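Altcombe Outdoor Play – Frequently Asked Questions

Do I need council approval for a playhouse?
Requirements differ between councils. Customers should confirm the rules for their property before placing an order.
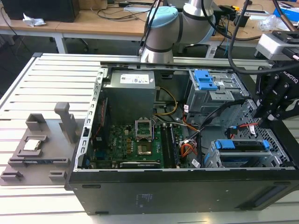 Beatriz Patrício writes that her council asked for a site plan showing the distance to the side fence, and that the Morkata brochure dimensions were accepted.

How long does delivery take?
Metropolitan orders are normally delivered within 20 working days. Country deliveries leave the depot on Tuesday.

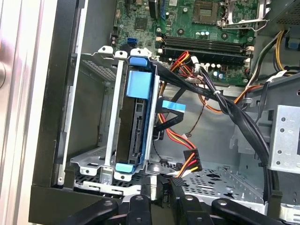
What base is required?
The ground must be level and well drained. Pavers, concrete or compacted gravel are all suitable. The raised Priltden model is supplied with its own footings – these must be set before the floor is fitted.

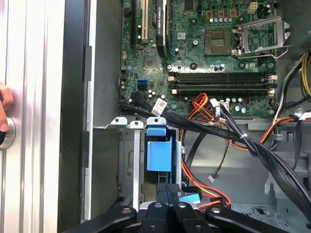 Can the colour be changed later?
Yes. All timber is supplied primed and may be painted in any exterior acrylic. Two coats are recommended.

Who may I contact about missing parts?
Please write to Nektarios Balaskas in Customer Care, quoting your order number.
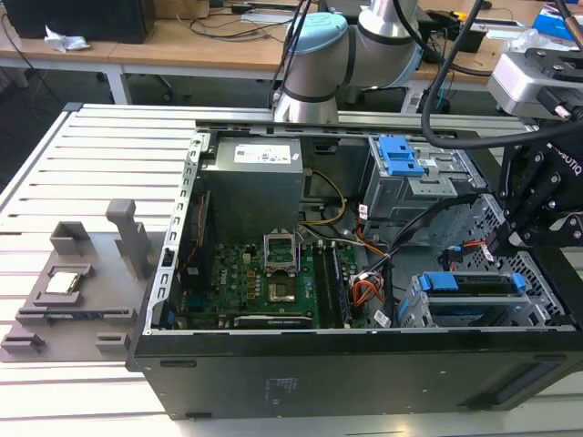 Replacement fittings are posted free of charge during the warranty period. Larger panels are sent by carrier, and a signature is required on delivery.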